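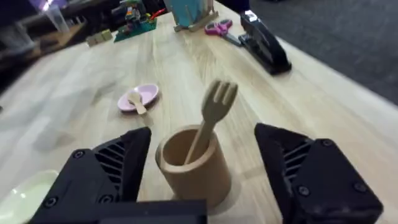
I bought the Hasenness wooden tea set back in June, mostly on impulse, and I've been meaning to write something up ever since. My daughter was turning 5 and had asked for "a restaurant." Not a toy kitchen, she was very clear about that, a restaurant. We don't have room for either one, so I went looking for dishes she could use at whatever table happened to be free and came home with this.

We've had it out nearly every day, so I think I can be fair about it by now. The bits that get the most use at our place are the tan cup, the light wooden fork and spoon, and the little round plates. The pink plate is her favorite and the mint green one goes to guests. I'm a guest. I've had mint green since the beginning and I've stopped asking.

First thing I like -- the colors. They're soft! Everything I looked at before this was fire-engine red or that yellow that hurts to look at before coffee. The pale pink and the pale mint look so nice next to plain wood that I've left them sitting out when people come over, and that's not something I can say about much of what she owns. The plates are shallow with a little raised rim, and the rim does its job pretty well. Pretend peas (beads, in our case) mostly stay put if she walks slowly. She doesn't walk slowly, but still.

The cup is my favorite piece. It has a nice thick rim and it's a good plain shape, and at our house it has turned into the silverware holder more than a cup. The fork stands in it at a slant with the tines poking out over the top, and she carries the whole thing to the table like a waiter. I tried the same with the MacDonald play cup we had before, which was thin plastic, and it tipped over every single time you put anything in it. The Hasenness one has tipped maybe twice, and one of those was my elbow.

The fork has four tines and looks like a real fork made small, which she loves. I was a little worried about the points, so I ran my thumb over them a bunch of times the day it came and they felt fine to me. The spoon is little. Too little, if I'm being picky! It goes across the pink plate very prettily but the bowl barely picks up one bead, and a kid who wants to serve soup to six stuffed animals is going to get frustrated. Ours switched to a measuring spoon from the kitchen drawer for soup service. I'd have paid another dollar or two for a decent ladle.

Now the complaints. The finish on the cup felt a bit dry to me, and I ended up rubbing in some of the Briltascombe board oil I use on my cutting boards. It looked better after that, but I don't think you should have to do it with something new. Also the pieces wander. There's no box or tray to put them back in, just the cardboard they shipped in, and that fell apart by the second week. So the dishes live on the big table with everything else we're in the middle of: the stapler, her pink and purple scissors, the little beige building blocks, the colorful model on its dark teal base that I'm not allowed to move. I've stapled menus with a plate practically under my arm. A drawstring bag would fix this. Please, Hasenness, a bag.

My neighbor Raymonde Lapointe has the Cuvham set for her grandson and we put them side by side one afternoon. The Cuvham spoon is bigger and it does come with a bag (I was jealous). The colors are a lot louder, though, and the cup is so narrow that a fork leans right out of it. The kids swapped pieces back and forth and ended up liking a mix of both, so take that however you want.

As for cleaning, I wipe ours with a damp cloth and dry it right away. I wouldn't soak it and I definitely wouldn't put it in the dishwasher. We've kept real food off it too, apart from one cracker I found out about later.

I'd buy it again, and I'd probably give one as a gift, with a bag I sewed myself. Four stars from me. The head chef says five, and she'd like everyone to know the restaurant is open until bath time.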